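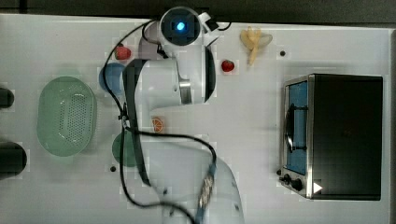 俯视机位，线缆当前的走向

2025年9月25日，Troltside 厨房台，白臂那一套。

上午只做维护，没跑任务。先记线缆，后面再补夹爪的事。

老问题：黑色外挂线在腕部绕得太松，往台面垂，臂往前伸的时候线跟着扫。上周说过要改，一直没动。扎带只剩大号的，先凑合，Pirstead 那批小号十月才到。

做了的：

- 断电，急停按下，拔示教器。
- 腕部插头拔下看针脚，没弯，没发黑。酒精擦一遍，晾干再插。
- 下臂那根蓝色绑带松开重绑，位置往基座方向挪 11 mm。原来那个位置压着线，线皮上有一道印，没破，先不换。
- 线圈留长还没定。太短的话第六轴转到底会扯，太长就扫盘子。现在这个长度先用着，跑一天看看。
- 法兰螺丝全部过一遍力矩，有一颗能再拧进去小半圈。上次是谁拧的没写记录，以后都写一下，拜托。
- 重新上电，回零，正常。指示灯蓝。

回零以后单轴慢速各转一遍，耳朵贴近听。第三轴有轻微的沙沙声，上个月就有，没变大。先记着，暂时不拆。

然后是夹爪。

上次换完指尖以后一直没做闭合标定，软物抓取的力全是拍脑袋设的。今天用毛绒番茄酱瓶来试，这东西软，边上还起毛，夹松了滑，夹紧了中间鼓出来一坨。倒着夹，夹窄的那头。

开口读数：全开 2,502，夹住瓶子时 2,150（编码器原始值，不是毫米，别再搞混了）。力档从低往高走，每档抬起来停一下，看腕部相机里标签的位置有没有往下走。标签上的字当参照挺好用，HEINZ 那一行离指尖最近，肉眼就能比。

腕部相机画面糊，近处还行，远一点的东西就虚了。橙子片在左下角都有重影。不确定是对焦还是曝光还是压缩，码率也偏低，边缘全是方块。镜头先擦，擦完再说。 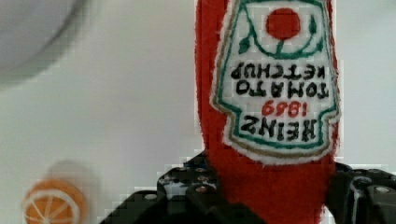
## 夹爪检查步骤（给下一个人）

1. 夹爪空载开合 17 次，听有没有卡顿。有卡顿就停，别硬跑。
2. 看两边指上的螺丝头，银色那几颗，松了就上低强度螺纹胶。**不要用高强度的**，上回拆不下来，最后是钻掉的。
3. 指面擦干净。毛绒会掉毛，红毛卡在指缝里，用镊子夹出来，不要用气枪吹，会吹进滑轨。
4. 空载闭合，记零点。跟上次记录差太多就重新标。
5. 夹软物，抬起，停住，看腕部画面。
6. 松开，再记一次全开读数。跟开始时对不上的话从第 4 步重来。

第 5 步我做了好几组。抬起来以后把臂移到盘子上方再停，背景换了，边缘检测的结果就跟着飘。白底上框得挺准，换到浅灰的圆面上就会多框一圈，把后面那条弧线也算进去了。
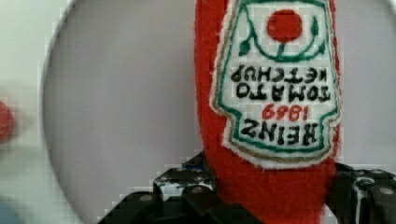 所以阈值不能只在白台面上调，要两种背景各存一套，或者干脆改成只认红色区域。我倾向后一种，简单。但是台上草莓也是红的，离得近的时候会混，得加个面积下限。下午写，写完放到 Yeoh 那个分支里，别直接合主干。

标签文字识别那块先关掉。倒着的字它认不好，年份那行今天读出来有 1889 也有 1869，同一个瓶子。反正不用它做判断，关了还省点算力。

台面物品没动过固定位，就是按清单摆：番茄酱瓶、草莓、橙子片、几个盘子、绿色沥水篮，烤箱还在右边。烤箱那侧留的空间偏小，臂转过去的时候肘部离门框很近，今天手动挪的时候差点蹭到。软件限位收了一点，但是收完以后右后角够不着了。要么挪烤箱要么挪基座，都麻烦，等 Trerwood 那边定了台面图再说。

台面螺丝孔也要处理。黑的小孔，俯视相机里有时候会被当成物体，框一个特别小的框出来。试过贴白胶带，好用，但是胶带会翘边，翘了更糟。想买白色塑料孔塞，尺寸还没量。（量了写这里：____ ）

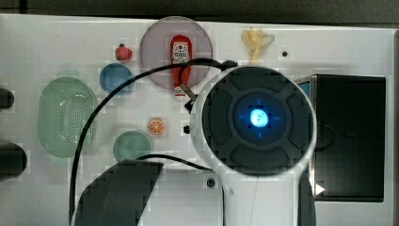 俯视相机。瓶子在粉色盘上，注意左边那段线

线从腕部左上出来，往左绕一大圈，正好从粉盘上面过去。这个姿势下俯视相机肯定会被线挡到一块。光靠绑带解决不了，得在小臂上加个线夹，把出线方向压到后面去。打印件我画一个，壁厚别太薄，上次那版一掰就断。

俯视相机标定顺便查了一下，四个角的误差还可以，左下角最差。夹爪指头伸进来的时候会挡住绿盘的下沿，算法那边知道就行，不是标定的问题。

遗留：

- [ ] 小臂线夹，画图+打印
- [ ] 腕部镜头擦完重拍对比，看重影还在不在
- [ ] 面积下限参数
- [ ] 孔塞尺寸
- [ ] 第三轴沙沙声，下次保养时录个音存起来
- [x] 绑带重绑
- [x] 法兰力矩
- [ ] 力档最后定哪一档，还没定。低两档明显不够，最高档不敢长时间用，中间的再各跑一轮

力档那个表格在共享盘里，列名我改过了，原来“开口”那列其实是电流，写反了，用旧表的人自己对一下。

断电前夹爪停在张开位，别闭着过夜，弹簧那边会疲劳。线先用胶布临时固顶在小臂上，明天来了先看胶布掉没掉再上电。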